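Dovance games case: owner's guide
Section 4. Sorting and packing the chips

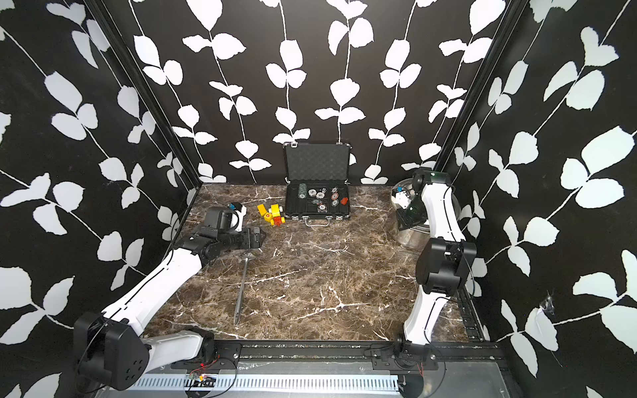
Issue 2 | Page 73

Set the case down on a flat surface with the handle towards you and the lid raised. The black egg-crate foam in the lid should be clean before you start.

1. Take out any chips lying loose in the tray, whether white, grey, red or black.

2. Sort them by pattern. Leave chips that are already stacked where they are, such as the dark green stack at the left.

3. Stand each sorted stack on its edge in a compartment. Do not force in the last chip.

4. Pick out the dice and keep them together. The small white die is easily lost among the chips.

5. Move toys, skewers and pans well away from the case.

6. Lower the lid slowly with both hands, then fasten the latches.

Note: A full set weighs more than the empty case suggests. Lift it by the handle only when the latches are shut.

Caution: Small parts. Keep chips and dice away from young children.

Replacement foam is part 804, from Gronow. Text by Lowri Rosser, checked by Vira Dmytriv.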